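Skidix opens second parts rebuilding workshop in Fleltwood

FLELTWOOD, July -- Skidix, the family company that rebuilds used car parts for independent garages, has opened a second workshop in Fleltwood. The new site will work together with the first one in Skonitz and will take in alternators, starters, steering pumps and air-conditioning compressors.

The company has rented the former Paiva furniture hall on the east side of the town. The building was closed for six years. The roof and the electrical installation were renewed in the spring, and the loading door was made wider for delivery vans.

"Our customers are small garages, and they cannot wait long for a part in the summer," said Begoña Alcaraz, managing director of Skidix. "From Skonitz, the delivery to this region needed two days. Now a garage can order before noon and receive the part the next morning."

The workshop starts with 17 employees. When all the benches are in use, it will be able to return up to 200 parts per week to the garages. Every rebuilt part is sold with the same guarantee as from Skonitz, and the garage gets back a deposit when it sends the old one.

Skidix will also offer training places for young people from the town. The trainees will spend their first months on taking parts apart and cleaning them, and after this they will choose between electrical and mechanical work.

"I learned this job at the bench and not from a book," said Lieselotte Fröhlich, who moved from Skonitz to lead the new workshop. "We look for people with patience. The rest we can teach them."

Garages in the region can open an account at the front desk, which is open from 7 a.m. Old parts are accepted at the side entrance -- please drain all oil before delivery.
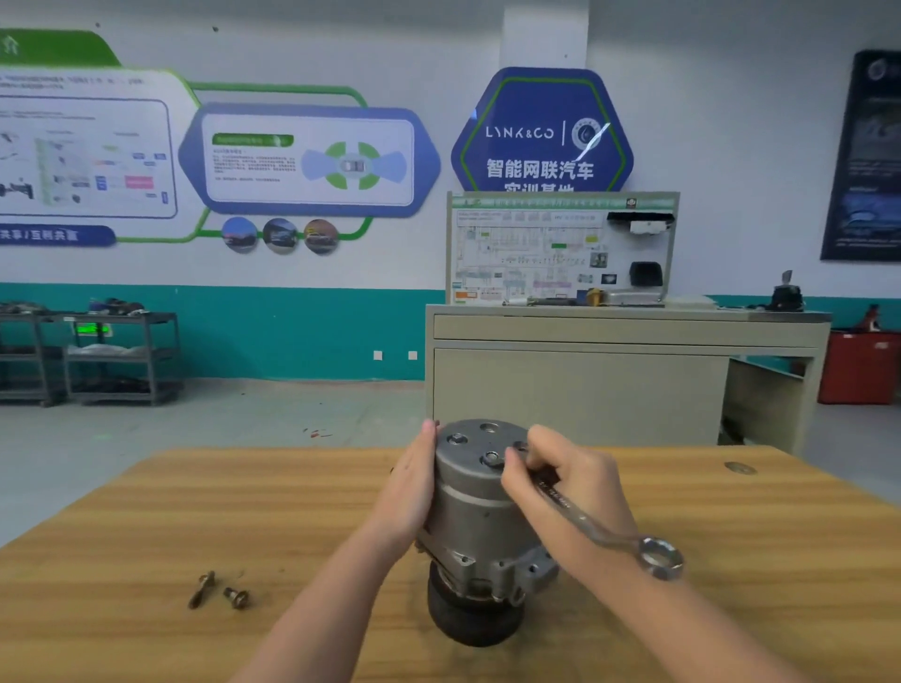
Applications for the training places are accepted at both workshops until the end of August.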